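When the arm stops and the cube keeps going

The fault showed up on cycle 592. Until then the test cell at Lekell's workshop in Toldale had been doing what it was set up to do, which was move colored cubes from one part of a table to another, all day, with nobody touching it. Then the gripper opened while the arm was still moving, and a cube left the table and hit the inside of the guard door.

Jingyi Zheng was sitting on the other side of the door, eating lunch.

"It made a good loud knock," she says. "A cube like that doesn't weigh much. But I had been told the gripper could not open in motion, and I had told other people the same thing."

Zheng runs reliability testing at Lekell, which builds small assembly cells for customers who make switches, valves and plumbing parts. The cubes stand in for those parts. Her team uses them to test grippers and control software before anything ships, and the cell that failed was a trial for a customer line called Rerklow, due to go out in March.

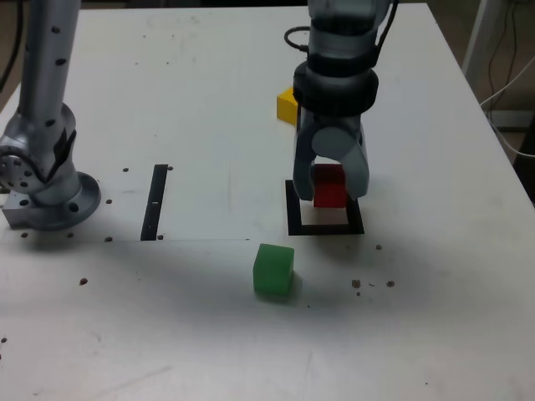

Interview by Arturo Vergara
Workshop Notes

The job itself is simple. One arm picks up a cube, carries it to a square marked in black tape and sets it down inside the lines. Then it goes back for another color. Zheng says the tape square is there for the people more than for the machine.

"The arm has its own coordinates. It doesn't care about the tape. But if I walk by and the red one is half over the line, I know something has moved, and I don't have to open a log to know it."

In the weeks before the failure, she did see cubes over the line. They were off by a little, always in the same direction, and the team put it down to wear in the finger pads. They changed the pads. The placing got better for a few days and then got worse again.

"We fixed the thing we expected to find," she says. "I signed off on that, so I'll take that one."

The real cause was in the cable that runs down to the gripper. Each time the wrist turned past a certain angle, the cable pulled against its connector. Most of the time nothing came of it. Sometimes the signal dropped for a moment, and the gripper controller restarted. When it restarted, it went to its default state, and its default state was open.

Zheng spent two days proving this. She slowed the arm to 10 percent speed and ran the wrist through its range while a coworker watched the signal. Nothing. At 80 percent it dropped out on the fourth try.

"At low speed the cable had time to settle," she says. "All our fault checks were done at low speed, for safety. So the checks were safe and they couldn't find the problem."

The drifting cubes had the same source. A very short dropout did not restart the controller, but it did loosen the grip for an instant, enough for the cube to shift between the fingers before it was put down.

Lekell stopped both arms in the cell that afternoon, though only one had failed. The second one had been through the same cable routing, and Zheng did not want to argue about it. She also asked the shop floor to stop using the bench next to the guard door until the work was done. Some people thought that was too much for a cube.

"My answer was that the customer isn't going to be picking up cubes," she says. "Their part is brass and it has a threaded end."

The repair took around 15 minutes per arm. The cable got a longer loop at the wrist and a clamp above the connector, so that the pull goes to the clamp. The software change took much longer. The gripper now holds its last position after a restart and waits for a person to clear the fault, and the arm stops if it loses contact with the gripper at all.

Holding on brings its own trouble. If a hand or a sleeve is caught, a gripper that refuses to let go is the wrong kind of safe. The team added a manual release on the outside of the guard, and Zheng rewrote the page in the manual that covers it. She says she rewrote it several times.

"The first version was a page and a half. If your sleeve is stuck you are not reading a page and a half."

The Rerklow cell shipped late. The customer was told why, in a letter that Zheng wrote herself and that her manager shortened. The test cell is running again with the new cable routing, and fault checks are now done at full working speed with the door locked.

She still looks at the tape when she walks by, and she has moved her lunch to the other end of the building.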